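Jemero hand gripper: setting up at the table
Section 4, written by Annelore Sauerland
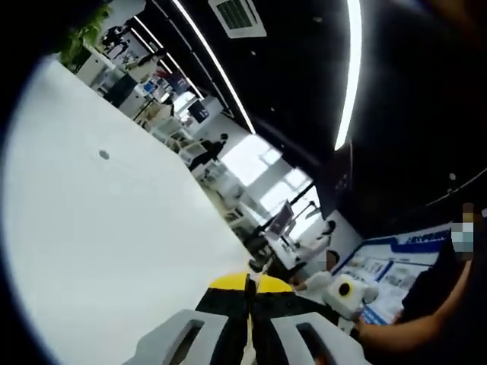
Fig. 4. The gripper beside the white table, with the yellow cap and both fingers in view.

Right, you've got the thing unpacked, so let's get it going! I do this bit standing up, because I like room to swing my elbow (sit if you'd rather).

1. Clear a patch of table almost 50 cm across. I shove everything to the back.

2. Hold the gripper by its handle and squeeze gently. Both fingers should close together and meet in the middle. If one lags, let go and squeeze again, slowly this time.

3. Switch on and wait for 2 beeps. Mine takes its time on a cold morning, so don't start jabbing at the button like I did.

4. Start the Bramow app and pick "New session". Open and close the fingers until the bar on the screen goes green.

5. Try a practice grab with something soft. A rolled-up sock is my favourite, and it doesn't matter if you drop it.

Note: if the bar stays grey, go back to step 3. Vichien Yimyam on the help desk talked me through that one and it cleared straight away.

Caution: keep your fingertips out from between the gripper fingers while the power is on. It's only a nip, but you'll say something rude.

Charging is in section 5.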